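The Rillunport Gauge

The tide gauge at Rillunport read 19 centimeters high for the whole of March. Verna Escobedo found the offset while reconciling the harbor ledger against the pilot logs, and she reported it to the port office in a memo of five lines.

The office sent Tshepo Zulu. He checked the float, the counterweight and the wire, and found all three within tolerance. He checked the datum plate last. It had been unbolted from the quay wall and refastened higher up, with new washers.

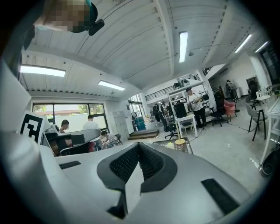

Ifor Nicholas

"Who would move it?" Escobedo asked.

"Someone with a wrench and a level," Zulu said. "It's good work."

She went back to the ledger. A vessel drawing more than the posted depth could not enter, and a vessel refused entry paid nothing. During March, 9 ships had been admitted that the true depth would have kept out. All of them carried grain for Brinden, where the rail line was still closed. None had touched bottom. The pilot on each was the same man, Gopinath Kaimal, and his logs gave the correct depth every time, in pencil, beside the false one.

Zulu loosened the bolts at low water, set the plate to its old scratch marks and tightened it again. Escobedo entered the correction under routine maintenance – the form had no other heading that fit – and left the cause blank.

At six the next morning Kaimal stopped at the gauge, read it twice, and wrote down one number.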